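Der Vergleich

Um neun Uhr abends lag das Brett immer noch auf der blauen Lochplatte, und Ilka hatte im Protokoll zwei Spalten angelegt. Links stand Nimis, rechts Brestetti.
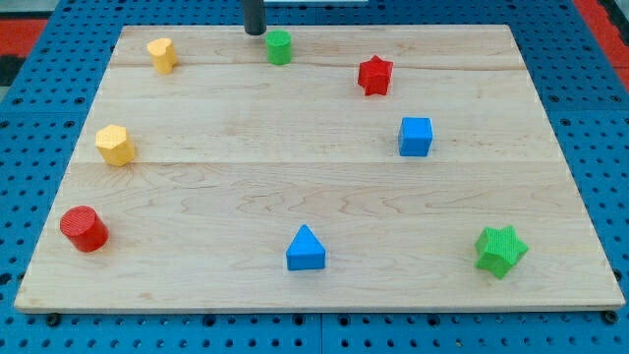

Sándor Vörös meinte am Telefon, ein Greifer, der nur beim Hersteller gut greife, sei kein Greifer, sondern ein Prospekt, und sie solle sich von den Kurven bloß nicht einwickeln lassen. Er habe den Nimis bei Illés laufen sehen. Nach der Mittagspause habe dort jemand die Kraftschwelle verstellt, und danach sei alles wunderbar gewesen.

»Wer hat sie verstellt?«, fragte Ilka.

»Der Mann von Nimis natürlich.«

Sie legte auf und las noch einmal die Mail von Mavum. Man freue sich auf eine klare Empfehlung. Klar hieß: bis morgen früh. Empfehlung hieß: Nimis, denn das Angebot war schon unterschrieben, das wusste sie von der Buchhaltung, und die Buchhaltung irrte sich in solchen Dingen selten.

50 Griffe pro Greifer, so hatte sie es festgelegt. Würfel und Zylinder machten ihr keine Sorgen, die bekam jede Wäscheklammer hoch. Sie wartete auf die Sterne und auf das Herz. Im Datenblatt von Nimis stand »formunabhängig«, ein Wort, das Ilka schon beim ersten Lesen geärgert hatte. Unabhängig von welcher Form? Geprüft an welchem Teil?

Sie startete die Reihe. Der Arm fuhr an, der Controller meldete Kontakt, dann Griff erfolgreich. Sie sah hin. Der gelbe Block lag auf dem Brett, ein wenig verdreht, und die Finger fuhren mit nichts dazwischen nach oben.

Griff erfolgreich, stand da.

Ilka ließ es wiederholen. Beim nächsten Mal kam der Block mit, beim übernächsten auch, dann wieder nicht, und jedes Mal stand im Fenster dieselbe grüne Zeile. Sie holte sich Kaffee aus dem Automaten im Flur, trank ihn im Stehen und strich im Protokoll die Spalte »Meldung Controller« durch. Darüber schrieb sie mit Kugelschreiber: selbst gesehen.

Gegen Mitternacht rief Vörös zurück.

»Und der Brestetti?«

»Ist noch nicht montiert.«

»Der wird auch lügen.«

»Wahrscheinlich«, sagte Ilka. »Aber ich will wissen, wie oft.«

Sie klemmte das Telefon zwischen Ohr und Schulter und suchte den Inbusschlüssel.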